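Lerato Matlala has spent most of her working year at one kitchen counter. She runs gripper evaluation at Ilico, and the counter is where a new pair of fingers goes once it has passed on the bench.

"Bench numbers are fine," she said. "You clamp the gripper, you pull on it, you write down the force. Then you put it over a cutting board and it can't get under the edge."

The comparison she agreed to talk about began in July and covers two finger designs. One comes from Fokgate and has a narrow, stiff tip. The other is from Pathak, a wider finger with some give in it. Both were run with the same controller and the same speed limits. The target of 400 trials per design was set before anyone had picked a finger they liked.

Flat objects got most of the attention. Matlala said a cutting board on a hard countertop is one of the least pleasant things she can ask a parallel gripper to deal with. The board is wide, it is heavy for its thickness, and the contact happens close to the stone.

"With a cup you can be off by a few millimeters and get away with it," she said. "With a board, if you come in low you hit the counter, and the controller sees a force it doesn't like and stops. If you come in high you slide over the top."

Of the first 400 trials on the Fokgate fingers, 233 ended in what the team scores as a clean grasp. The Pathak set reached 323. She was careful about that gap. The Pathak fingers were tested second, after the approach angle had been adjusted, and she plans to go back and rerun the first set with the new angle.

"I'd be surprised if it closed completely," she said. "But I don't want to publish a table that's half about the fingers and half about us learning how to drive them."

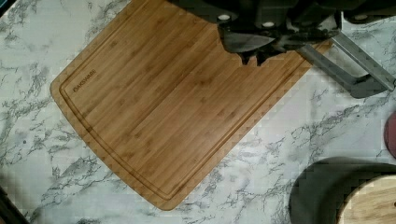
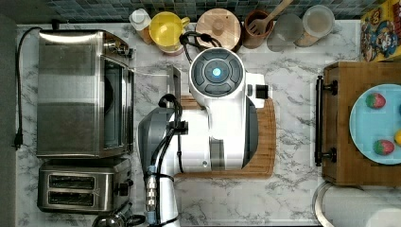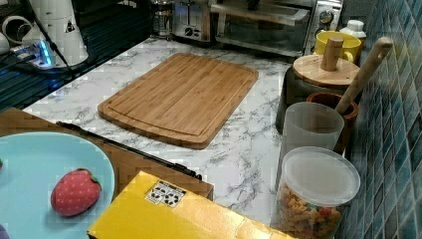
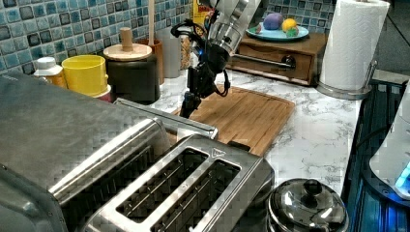
*The cutting board on the test counter, from four viewpoints. The first is the wrist view.*

Cameras turned out to be the longer argument. Rekha Chaudhary, who looks after perception for the group, wanted fixed views over the counter and was ready to drop the wrist camera for flat objects. Her reasoning was that the gripper covers too much of the board at the moment it matters.

"You get a very good look at your own hardware," Chaudhary said. "The edge you want to grab is behind a finger."

Matlala disagreed, and still does. The fixed views have their own blind spots, she said, and an arm leaning over the counter can hide as much of the board as a finger does. They settled on keeping everything and logging which camera the estimate relied on for each attempt.

The marble pattern caused trouble as well. Chaudhary's edge detector kept picking up gray veins that ran out from under the board and treating them as part of its outline. She tried lowering the sensitivity, which lost the juice groove. In the end she used the groove as a second check — if the inner line and the outer line don't run together, the estimate is thrown out.

"It's not elegant," she said. "It took me a day and it's still in there."

The controller was the one part of the setup that neither of them wanted to change. It is a Wondell unit, configured in the spring, and Matlala said the only setting they touched was the contact threshold. She had it raised once, for an afternoon, and put it back after reading the logs.

Asked what she would tell another lab starting the same comparison, Matlala said to leave the counter cluttered. Early on her group cleared it for each run, and the arm's paths were wide and comfortable. With appliances and jars back in place, the planner had to bring the wrist in steeper, and some approaches they had been counting on were no longer available.

Chaudhary's advice was shorter. "Write down the lighting," she said.

The rerun of the Fokgate fingers is next. It will bring the overall count past 900, and Matlala expects to share the trial logs along with the results. She has also asked Pathak for a finger with a thinner tip, and has not heard back yet.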